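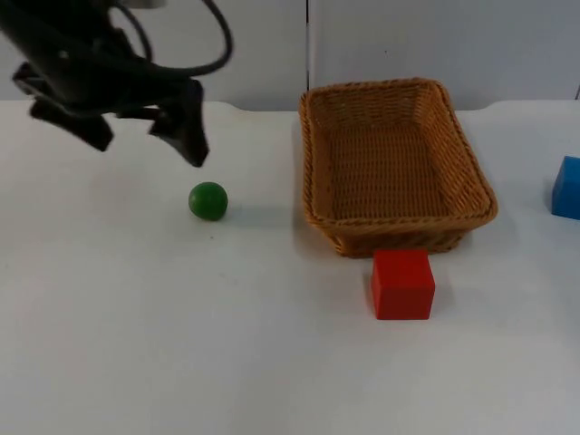

Green ball on the white table, basket still empty.

Kovetti Tidy Table

Small objects put away in a wicker basket. Recordings, object list and layout notes.

Version 1.2, updated 15/11/2020

What is in this release

400 recordings of one short household job: an object is lying on a table and has to end up in the basket. There are eight objects and 50 recordings of each. Every recording starts with one object on the table and the basket open and empty. Recordings end when the object is in the basket or when the time limit of 18 seconds runs out.

The green ball is the first object in the list and the one most people will want to start with. It has no front or back, so the only thing that changes between its starting layouts is where it sits.

Files

objects.csv has one row per object with its short name, its color and a note on how it tends to behave on the table.
layouts.csv has one row per recording with the starting spot of the object and of the basket.
outcomes.csv has the final result for each recording.
clips/ holds the recordings in one folder per object.
stills/ holds the first image of each recording, at the same size as the clip.
CHANGES.txt lists everything changed since version 1.0.

Folder names match the short names in objects.csv exactly. If you rename a folder, the loader will skip it without a warning. This is on the list to fix.

Objects

ball_green: small green ball. Rolls.
block_red: toy block. Stays where it is put.
cup_small: child's play cup. Stands upright at the start of every recording.
sock_gray: one child's sock, folded once.
spool: empty thread spool. Rolls in one direction only, so check the heading column.
peg: clothespin, closed.
duck: bath duck. Tips over easily. Recordings where it starts on its side are marked.
sponge: dish sponge, cut in half.

The objects came out of the toy box and the kitchen drawer at the Belmonte flat, where the first layouts were tried out. The set was meant to look like what is left on a table at the end of an afternoon. Nothing was bought specially, apart from the spool, which replaced a glass marble that was too hard to see in the stills.

The basket

The same rectangular wicker basket is used for all eight objects. It is a warm tan color that goes toward orange, with an open top and no liner. In most layouts it stands to the right of center with its long sides running toward the back wall. There is a second arrangement, called "turned" in layouts.csv, where the long sides run parallel to the wall instead. The turned arrangement is used for the sock and the sponge only.

The weave gives trouble to some edge-based methods. If you need a clean outline of the basket, use the rim polygons in layouts.csv and leave the sides alone. The polygons were drawn by hand on the stills and follow the outer edge of the rim.

The table and the light

White tabletop, white wall behind it. Light comes from the upper left and puts a soft shadow on the lower right side of whatever is on the table. The ball also has a highlight on top, and color pickers that sample the brightest point will read it as much paler than it is. Sample from the lower half of the ball for a fair green.

The table was wiped down between objects. A few of the duck recordings have a faint smear near the front edge. We left them in.

Starting spots

The table is divided into 7 spots, numbered from the left. Spot 4 is the open area in the middle. The basket never shares a spot with an object, and no object starts closer to the rim than the width of a hand. For the ball, the spots are approximate by nature: it was set down and left to settle, and the spot recorded is the one where it came to rest.

Outcomes

Each row in outcomes.csv has one of these values.

in: the object is inside the basket in the last image.
rim: the object is resting on the rim. This occurs with the sock and the peg.
table: the object is on the table but outside the basket.
off: the object left the table.
unclear: the two people checking did not agree and the recording was not settled by a third look.

Outcomes were judged from the last image of each recording only. A ball that went in and bounced back out is marked "table" or "off", with no separate value for the bounce. If that matters for your work, you will have to watch the clips.

Using the set

We suggest training on the plain arrangement and holding back the turned one. The split file from Ultivier, which several people have asked about, was made for version 1.0 and does not line up with the current numbering. A corrected one is in the splits folder, under the name ultivier_v12.

Please do not mix the stills with those from the older Lerko shelf set without saying so. Both have a green ball in them, but the shelf and the lighting are different and the results are not comparable.

Known problems

The spot column is blank for three sponge recordings. They can be used for outcomes.
The clip and the still for cup_small number 18 do not match. Use the clip.
The word "gray" was spelled two ways in version 1.1. It is now the same in every file, but old scripts may still look for the other spelling.
Rim polygons in the turned arrangement are less careful than the rest and will be redrawn.

Changes

1.2: rim polygons added, spelling fixed, outcomes checked again for the ball and the duck.
1.1: released in July. Spool added, marble removed.
1.0: first release, plain arrangement only.

License and citation

Free for research and teaching. Cite as "Kovetti Tidy Table, version 1.2" and give the version number in full, since the numbering changed between releases. Corrections to the layout file are welcome and should name the object folder and the recording number.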